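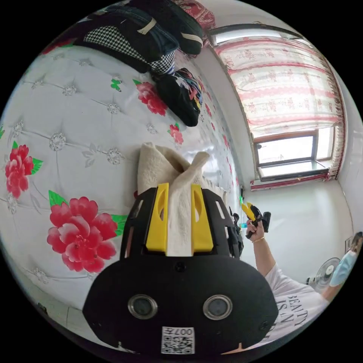
*Gripper 007 with a cream-colored towel in its fingers, bedroom station, Numside open day.*

**The Visit to Wysocka Street**

The open day at the Numside house on Wysocka Street was held on Saturday, March 4, 2023, between the hours stated in the notice. Visitors were received at the side entrance, given a paper badge, and asked to leave their coats in the hall. The Prusorano Office of Household Services was represented by Weronika Urbańczyk, Senior Examiner, who had been instructed to attend, to observe, and to submit a finding before the end of the following week.

She had brought the standard form. It ran to 12 pages and had been drawn up for laundries.

The host for the morning was Ksawery Chmielewska, Director of Instruction. He met the party at the foot of the stairs and read a statement of welcome from a card. The firm, he said, did not yet place machines in private homes. It was engaged in teaching them. The teaching was done by people who carried a gripper in the hand and performed ordinary tasks with it, and the record of each task was kept. Up to the previous evening the house had produced 2000 such records, all of them concerned with cloth.

"Cloth of what kind?" the Examiner asked.

"Towels, chiefly. We are proceeding to shirts."

She entered this under Section 1, Materials Accepted.

The visitors were then conducted upstairs. The first room had been closed for painting, and the party went on to the second, a bedroom. The bed was made up with a white quilted spread printed with red peonies. Folded clothes had been put at the far end of it, and a sheer curtain with pink and red bands covered most of the window. The Director asked that guests remain behind the tape. Operators should not be spoken to during a pass, he said, as a pass that included conversation had to be set aside and reviewed.

The operators wore masks. Each of them worked in the manner set down in the house manual: approach, close, lift, hold. The gripper closed on the towel with its two yellow fingers, the towel rose, and its upper end opened out in loose folds. It was held for the required interval. It was then laid down on the peonies and taken up again.

The Examiner watched this for 22 minutes. The other guests had by that time gone down to the kitchen, where refreshments were provided.

"May I ask a question that is not on the form?" she said, when a rest period had been called and the operators had stepped out to the landing.

"The firm welcomes questions."

"What is being learned when the towel is only held?"

The Director consulted his card, which did not cover the matter, and put it in his jacket. He replied that the earliest records had contained no holding. The towel had been lifted and folded directly, and the machine at the Brasow workshop, when it was given those records to study, had folded a great many towels that it had not in fact picked up. It had gone through the motions over a bare table with complete assurance. The interval had been added to the manual in July.

"So that it would notice the towel."

"So that it would have some time with it," the Director said. "The wording in the manual is more exact."

The Examiner wrote for a moment. Section 4 of the form asked whether linens were handled with due care, and provided one box for yes and one for no. She left both open.

She then made a statement which she asked him not to minute. Her mother had been employed for 40 years in the linen room of the Prusorano hospital. She had taught both of her daughters to fold on a bed very much like this one, and she too had required that a sheet be held up before it was folded. No interval had been specified. The sheet was held until their mother nodded. Her sister had always believed that this was done to look for holes. The Examiner had believed that it was done to tire them out before supper.

"And which was it?" the Director asked.

"We did not inquire. It was not that kind of household."

He considered this and asked whether she would care to perform a pass. It was permitted under the open day rules, provided that the guest signed for the equipment. She signed for it. He showed her where the hand went and how the fingers were brought together, and he advised her that the gripper was heavier toward the front than most people expected. He then withdrew behind the tape, so that for a short while the positions of host and inspector were reversed.

Her first attempt failed. The fingers closed above the towel and came up with nothing between them. The second took hold of the towel and a fold of the bedspread together, and one of the peonies rose with it. The Director said that both passes would be kept. Failed passes were useful to the machine and were filed separately, under the name of the operator.

"Under my name?"

"Under a guest number, if you prefer."

"My name will be in order," she said.

On the third attempt the towel came up cleanly. She held it. The required interval went by, and the Director, who had a watch in his hand, did not announce it. A door closed somewhere below. The operators had come back from the landing and were waiting in the doorway. She went on holding the towel for a time that was afterward entered in the log as an irregularity, and then she lowered it to the bed, returned the gripper, and asked for a copy of the manual to attach to her report.

The finding of the Office was issued on schedule. It stated that the premises on Wysocka Street were clean and suitably ventilated, that guests had been properly supervised, and that the form in present use was not adequate to the activity observed. A revised Section 4 was proposed. Both boxes were to be removed and replaced by a blank space of five lines.

Numside acknowledged receipt by letter. The Director added a note beneath the signature to inform the Examiner that her third pass had been sent on to Brasow with the others. There had been some discussion as to whether its length should be corrected to match the manual, and it had been forwarded as recorded. He wished also to report that the station would begin work on bed sheets in the coming month. Sheets required an operator at each end, and the firm was at present short of one.

She placed the letter in the file and, after lunch, took it out again to look for a telephone number.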